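The over-rate rule is sound, the allowances are the problem

Leonie Rewi
Dec 4, 2022

The Zunville one-day competition played 26 matches last season. Of these, 19 finished after the scheduled close, and the time lost came to 952 minutes. Penalties for slow over rates were applied in six. Those figures are from the competition's own end-of-season report, and the usual reading of them is that the penalty is too weak. I think the penalty is adequate. The fault lies in the way the time is counted before anyone decides whether a penalty is due.

The rule itself is easy to state. The fielding side must be in position to bowl the first ball of its final over by the scheduled end of the innings. If it is not, one fewer fielder is allowed outside the inner circle for whatever remains. The captain feels it at once, the batting side gains from it directly, and there is no hearing three weeks later to decide whether a fine should be halved. Compared with docked points, it has the merit of affecting the match in which the offence took place.

Between the rule and its effect sit the allowances. The umpires may add time to the scheduled end for injury, for a lost or replaced ball, for sightscreen trouble, for drinks taken outside the set interval, and for delay caused by the batting side. Each of these is reasonable. A fielding captain should not lose a boundary rider because the striker has sent for three pairs of gloves. The difficulty is that the allowances are recorded in whole minutes, rounded up, on a card which the captains may ask about but do not see, and which nobody off the field sees at all.

Rounding matters more than it looks. A stoppage of a minute and a few seconds goes down as two. Five such stoppages in an innings give the fielding side nearly five minutes it has not earned, and at the pace these sides bowl, that is more than an over. A side that is one over behind is then shown as level. No one has cheated, and the umpires have followed the instruction they were given. The instruction is wrong.
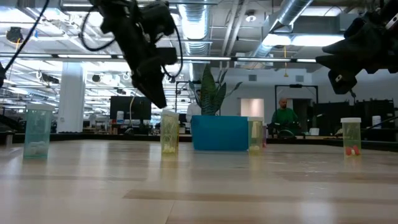
Capped pill bottles on a wooden tabletop.

The second fault is overlap. If a batter calls for treatment and the fielding captain uses the pause to rearrange the field and talk to the bowler, the whole stoppage is credited as injury time. If the treatment ends and the conference carries on, the credit generally carries on with it. Rawiri Dunstan, who stood in the competition for several seasons before moving to the scoring side, put this to me in plain terms. The umpire at the bowler's end has a no-ball line, a guard, a sleeve full of sunglasses and a counter to look after. Asking that person to stop a watch at the moment when one cause of delay gives way to another is asking for something that will not be done well.

The third fault is that captains do not know where they stand. The playing conditions say that the umpires will inform both captains of the adjusted finishing time at the fall of each wicket and at drinks. In practice this is a word in passing, given by one umpire and sometimes amended by the other. Jarrah Cartwright, captain of Valtholm, has complained that his side was told it was on time with four overs left and penalised with two left. He may have misheard. He may also have been told exactly that. The card does not say when information was given, so the complaint could be neither upheld nor dismissed, and the competition's reply to it was a paragraph of regret.

There is a respectable argument on the other side. Noeline Kingi, who coaches Brikow, holds that slow play is a matter of habit and that habits respond to severity alone. She would remove two fielders from the boundary instead of one, and bring the checkpoint forward to the middle of the innings. I agree with her about habit. Bowlers who walk back slowly in the first ten overs walk back slowly in the last ten, and no captain has ever made up an hour's drift by jogging between ends in the final stretch. But if the measurement is generous by an over or more, doubling the penalty doubles it only for the sides already caught. The 19 late finishes and the six penalties do not line up, and a harsher sanction leaves the gap between those two numbers exactly where it was.

A mid-innings checkpoint has a further cost. It brings the penalty into the period when spin is commonly bowled and overs pass quickly, so a side that has used its seamers first is punished for an imbalance it was about to correct. Order of bowling is a tactical choice and the conditions should be neutral about it. A checkpoint at the end of the innings is neutral. One at the middle favours the team with two slow bowlers willing to open.

I would make three changes, all of them dull.

Allowances should be timed in minutes and seconds, and added up before any rounding. This needs a stopwatch and a person. The person should be the third umpire where there is one, and otherwise the second scorer, who at most grounds has time to spare between balls. The on-field umpires would signal the start and end of a stoppage and its cause. They would keep full authority over whether an allowance is given. They would simply be relieved of the arithmetic.
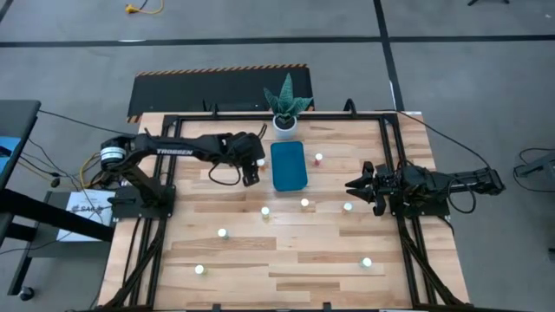

Two black robot arms mounted on opposite sides of a wooden tabletop.

The adjusted finishing time should be displayed. Sutcliffe has a scoreboard which could show it tomorrow, with a spare panel used at present for the name of the sponsor's second product. Grounds with number plates on hooks can hang it up and change it at the end of an over. Once it is in view of both dressing rooms, the captain cannot plead ignorance and the umpires cannot be accused of keeping it to themselves. The batting side will also know, and may be tempted to dawdle in order to push the fielders over the line. The existing allowance for batting delay covers this, provided that it is timed properly.

The log should be published with the scorecard. It would give each stoppage, its length, its cause and the side charged. I expect this to be the change that meets most resistance. Minttu Keskinen, who looks after umpire appointments, is worried that officials will be second-guessed by people with a video and a grievance. She is right that they will be. They are second-guessed now over leg-before decisions, which are harder to make and far more often decisive, and the game has accepted that such decisions appear in public with the umpires' names at the top of the card. I cannot see why a two-minute ball change should be more confidential than a dismissal.

Some effects can be predicted. Penalties would rise in the first season, possibly by a good deal, and captains would object that the standard had been changed. Strictly, the standard would be the same and the tape measure would be new. Several close finishes would take place with an extra fielder inside the circle, and at least one of those would be blamed for a result. Supporters who had paid to watch a last-over chase would see an edge run away through an empty third man, and would have every right to find that unsatisfactory.

Against that should be set the lost time. An average late finish last season overran by fifty minutes, most of it gained a few seconds at a time, and at the grounds without lights a late first innings cuts into a second that has to be shortened by calculation. A shortened chase changes the value of wickets in hand and favours whichever side the formula happens to favour. The batting team has then been penalised for the slowness of its opponents, which is the reverse of what the rule was written to do.

The playing conditions are due for review before the next round of fixtures is confirmed. If only one of the three changes can be carried, it should be the timing in seconds. It requires no new equipment at any ground in the competition, and the display and the log would be worth very little without it.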